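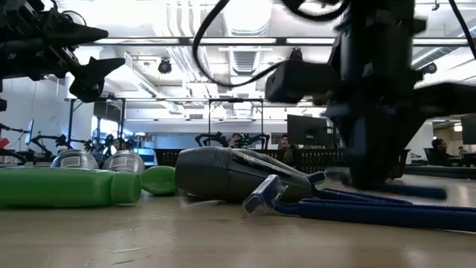 From: Loredana Carbone
To: Renivside manipulation list
Date: August 26, 2024
Subject: Re: Finger comparison, first impressions

Ibrahim Babalola wrote:
> Did you ever get the Anwood fingers going on both arms? We're still
> on the Olatunji pads and they hate anything curved. Also curious
> whether you kept the fixed camera.

Hi Ibrahim, hi all,

Yes, and I'm having a great time with them! We did 100 picks per finger set, mostly bathroom stuff lying flat on the table: bottles, a razor, long handles. The Anwood fingers dropped four and the Olatunji pads dropped a lot more, nearly all on round things that rolled when the second finger touched late. Slowing the close speed helped both (try that first, it's free).

The razor is still my favorite test. Thin handle, awkward head, and you find out fast if your fingertips don't meet square. I had to re-shim the left gripper twice.

Fixed camera stays. The arms do block it when they both reach in, so I'd love to hear from anyone who has tried wrist cameras with the Durkavness controller. Does it cope with 2 extra streams? Ours has been rock solid since April, but we've never pushed it that hard.

I can send the finger drawings to whoever wants them.

Loredana

This site uses cookies to keep you signed in to the list archive. Accept | Settings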